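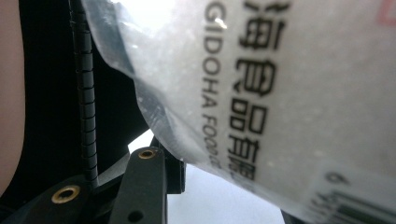

Tracey Mellor在上一篇的留言区里说，她不想再看参数表了，只想知道这东西连着用几个星期以后，采回来的数据还能不能训练，手腕还受不受得了。她的问题比我原来列的提纲实在，这篇就照着写。

评测对象是Clorkent手持夹爪，标准版，带一对黑色塑料指和一个腕部相机支架。录制和整理用的是配套软件Ullano。我们自己花钱买的，没有跟厂家打过招呼。用途只有一个：人拿着夹爪做日常的抓取和摆放，录下来，给模仿学习的模型当示范。

先说手感

握把偏粗，手小的同事要把虎口往前顶才能扣到底。扳机行程长，前半段很轻，后半段忽然变重，夹硬盒子感觉不到差别，夹软东西就很明显。装颗粒的塑料袋是我们练得最多的一类，袋子一提起来，里面的东西往下走，重心跟着变，手上会不自觉地多扣一点。这一点多扣也会被录进去，模型学到的就是一个偏紧的夹法。

我的做法是让每个采集的人先空录一段，不入库，专门找扳机由轻变重的那个点。找到以后再开始正式录，软包装的示范整齐了不少。说明书里没有提这一步，希望下一版加上。

重量压在前端。站着录还好，坐着录时小臂悬空，换手很频繁。Lourenço Simões建议在桌沿垫一块泡沫，手肘可以借力，试过之后我们一直这么用。代价是活动范围变小，够高处的动作还得站起来。

夹指和安装件

夹指是带棱角的黑色塑料件，上面嵌了黄铜色的螺纹套，配件用螺丝拧进去。我对这个设计是满意的。早先用过一把直接在塑料上攻丝的，换几次指垫牙就花了，只能整根换掉。嵌件这种拆装很多次以后仍然咬得住，没有出现跟着螺丝一起转的情况。

不满意的是指面。原装指面对光滑薄膜的摩擦力不够，塑料袋表面稍微沾一点粉就打滑。厂家另卖一种软垫，贴上以后夹袋子稳了，但指间距也变了，Ullano里必须重新标定开合的零点。我们有半天的数据忘了标，开合读数整体偏了一截，后来写脚本补回来，补完的效果跟重新录的比还是差一些。贴了软垫的请一定先标定。

画面

相机装在腕部，离物体近，这是手持方案普遍的情况。夹小件的时候很好，指尖和物体的接触关系看得清楚。夹大件就不一样了，袋子一拎起来可以占掉大半个画面，桌面只从袋子下沿露出来一点。对人来说无所谓，对靠画面估计位姿的程序来说，能跟踪的纹理一下子少了很多。

我们的失败片段大多出在这里。正式录的523条示范里，有80条被Ullano判为轨迹不可用，逐条翻过，主要是两种情形：一种是物体挡住视野时手又转得快，轨迹跳了；另一种是背景太干净，浅色桌面上什么都没有，画面里除了物体就没有可以对的点。

第二种容易解决，桌上铺一块有花纹的布就行，图案不要重复。第一种要靠人改习惯，提起来之后先停一下再转腕。停顿当然也会进数据，模型执行时会跟着停。我们权衡之后接受了，停一下总比轨迹断掉好。

近处的反光也要留意。塑料膜上的褶子遇到顶灯会亮成一片，自动曝光跟着压暗，背后的东西就黑成一团。把曝光锁死之后好很多。锁曝光的选项在Ullano的二级菜单里，每次重新连接相机会恢复成自动，这个毛病报过，目前还在。

另外，印着字的包装比素面包装好用。字的边缘清楚，袋子弯了、歪了，从字的走向就能看出来，回头人工检查时省眼睛。但同一种包装不要录太多，我们第一轮偷懒，只拿了手边几样，模型换一种袋子就犹豫，在上方来回试探不肯合爪。第二轮换了不同大小、不同装量的，透明的不透明的都有，情况才改过来。

软件

Ullano录制时很省心，按一下开始，再按一下结束，片段自动切好。标签要事后补，一条一条点，没有批量改名。导出格式是常见的那几种，转换没有出过错。

片段预览做得不好。缩略图取的是第一帧，第一帧往往是空桌面或者手还没到位，一整页看过去全都一样。要是能取合爪那一刻的画面，挑片段会快得多。

自动筛选偏严，上面说的那些不可用片段里，有5条我看着没问题，手动放回去训练，也没见到坏处。不放心的话可以先全部按它的判断来，宁缺毋滥也说得过去，只是录得少的任务会心疼。

供电和线

电池撑得住一个上午。线从握把尾部出来，往前绕的那一段容易蹭到小臂，动作大的时候会带一下手。我们用魔术贴把线固定在袖口上，录长动作之前检查一遍。

跟Restrepo比

此前我们在Grudstead那边的工作间里用过Restrepo的手持夹爪，也是录同一类任务，可以对照着说。

Restrepo轻，扳机从头到尾一样重，新人上手快，夹软包装时不容易过紧。缺点是指根有晃量，合爪以后两指会错开一点，夹薄片和细杆时位置不准。它的相机支架是固定角度，改不了，遇到高一点的物体，画面里只剩物体。

Clorkent重一些，扳机要适应，但结构紧，录出来的开合曲线干净。支架角度可调，往下压一点能多看到一些桌面，对跟踪有帮助。调完同样要重新标定，支架上没有刻度，我们自己用白漆笔画了线。

只录软包装、经常换人来录的，我会选Restrepo。任务杂、软硬都有、人员固定的，Clorkent更合适。我们属于后一种，所以留下了它。

几条用下来的习惯

每次开录前先空开合几下，看读数能不能回零。
指面每录完一批擦一次，用不掉毛的布。
录袋装的东西，夹完整的边和夹鼓起的中段都要有，比例尽量接近。
失败的抓取不要删，单独放一个文件夹，后面做失败识别用得上。
同一个人连续录的时间不要太长，累了以后动作会变形，曲线上看得出来。

打分

满分10分，我给7分。扣分在指面太滑、扳机轻重不匀、软件预览不好用。机械部分和标定后的数据质量是值这个价的。如果厂家把软垫改成标配，再把锁曝光的设置记住，我愿意重新打一次。

回到Tracey的问题。数据能训练，前提是标定做到位、桌面别太空。手腕这一项，垫了泡沫以后我没有再疼过，她如果习惯站着录，建议还是先借一把试半天再决定。

补充一点：有人问备用指单买不单买。可以单买，成对卖，螺丝不带，要自己另外备。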